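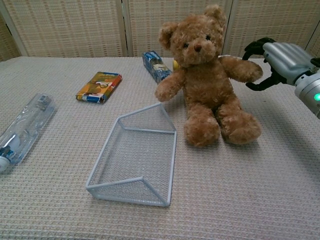

Zuzana Charvát
Regional labor economist, Leltik

Search talks and notes

2013-08-18

14 min read

Good morning, and thank you for having me back. I know the coffee is in the other room and I'm grateful that you left it.

(Wait for the doors to close. Thank Danica Vlček for the invitation and for finding me a room with a window this time.)

I want to spend our time on one question, and it's a question my own mother asks me every time the jobs numbers come out. If unemployment is going down, why does everybody I know still feel so broke? I've been giving her bad answers for years, and I'm going to try a better one on you.

Let me start in the Eler valley, where I've been doing most of my work. When the Michalík plant cut its second shift back in February, 282 people lost their jobs in a single afternoon. You'd expect that to show up in the local unemployment rate, and it did, for a little while. By early summer the rate was almost back where it had been, and the paper ran a very cheerful headline about it.

SLIDE: the rate, month by month

(Give them a minute with this one. It looks like good news and I want it to look like good news.)

So where did those folks go? Some of them found work, and I'm truly glad about that. Some moved in with family in other towns. And a good many simply stopped looking, and if you stop looking, you stop being counted as unemployed. You drop out of the top of the fraction and out of the bottom too, and the rate gets better without one more person drawing a paycheck. I don't say this to make anyone suspicious of the number. It's a perfectly honest number, and it answers the question it was built to answer. I just want us to look at the one sitting next to it.

SLIDE: share of adults working

This is the share of all adults in the valley who have a job of any kind, and you'll see it has hardly budged. We sent a mail survey to 2,049 households to find out why, and I'd like to thank every person who filled it in at the kitchen table, especially those who wrote in the margins. I read all of the margins.

(Story about the man who used to drive for Joda. Keep it short! Last time it ran long and I lost the wage section.)

What came up over and over was hours. People had work, but they had it in pieces. One woman was holding 2 part-time jobs and still coming up short of what she'd earned at the plant. Others told us they'd be driving up to 80 miles a day for a full-time opening, and by the time they'd bought the gas and paid the sitter, it hardly made sense to go.

SLIDE: weekly hours, before and after

Now, I can hear somebody at the back thinking that wages ought to take care of this. If employers really need people, they'll pay more, and those folks will come back and start looking again. I think there's a lot of truth in that, and over a long stretch I'd expect to see it. But a family with a rent payment due doesn't live over a long stretch, and that's the part I'd like the planning people here to keep in mind when they set the training budget.

(If we're running behind, skip the next slide and go right to questions. Danica has the microphone.)

SLIDE: what I'd ask for each month

The rate, the share working, and average weekly hours, all on one page. It isn't much to ask, and the county already collects most of it.

Search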